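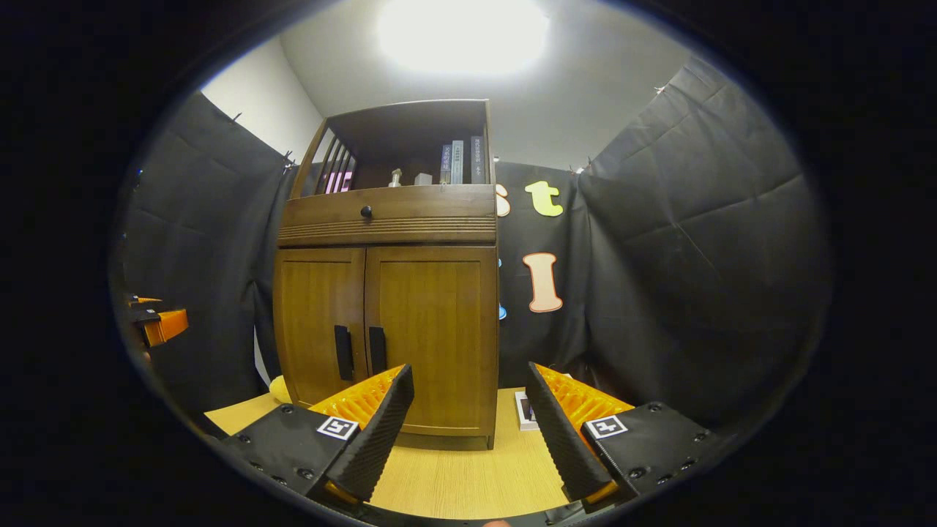
Last updated: 30 September 2022

I've had the little cabinet since February and it still isn't full. The top shelf holds three books, a silver figurine and a small white thing beside it. Herman keeps telling me to fill the rest – I like the gap.

The drawer is wide but I only use it for stamps and spare keys. It has one round black knob in the middle, so you have to pull it straight or it sticks. The grooves along the front collect dust, and I go over them with an old toothbrush. Next I want to sort out what's behind the two doors.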